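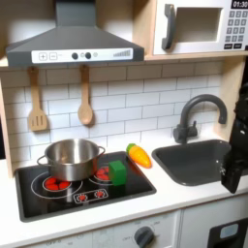

Play Kitchens Deserve Better Press

Jan 20, 2023

I've spent a good chunk of the winter moving a toy carrot in and out of a toy pot, one robot arm's worth at a time, and I have opinions! The main one is that we throw away far too many of our bad goes.

Our set-up at Flirkdale is the usual sort of thing. You steer the arm, it picks something up, it puts something down, the computer saves the lot, and later a model learns from it (you hope). By last August we had 3785 of these saved, which sounded marvellous until Remedios Montoya sat down and watched 400 of them back to back. They were all so tidy. Straight down, grab, lift, drop, done. Whoever was steering had got good at it, and anything clumsy had been binned on the spot, me being the worst offender.

So of course the model had never seen anyone miss. The first time it nudged the green block instead of gripping it, it carried on to the pot with nothing in its fingers and very carefully let go of the nothing. I laughed, and then I felt a bit sick, as I'd deleted just the sort of example that would have helped.

My view now is that a fumble followed by a decent recovery is worth keeping, and worth labelling properly too. Ludger Ackermann disagrees with me on this, quite loudly, and he has a point: if you keep every wobble, the thing learns to wobble. He'd rather collect clean ones and add a separate small batch where you start from a mess on purpose (block half under the pot, carrot leaning on the tap, that kind of thing). We tried his way with 80 and I'll admit they were nice to work with. But a staged mess looks staged, and I kept setting up the same three or four without noticing.

I'd also like people to stop being sniffy about toy kitchens. Yes, the hob is printed on and the microwave will say 01:30 until the end of time. Fine by me! The sink is still a hole that things fall into, and a pot handle still gets in the way. I'd take another month of that over a bare table with one cube on it.

Anyway, I've stopped pressing delete. Ludger has asked for his own folder.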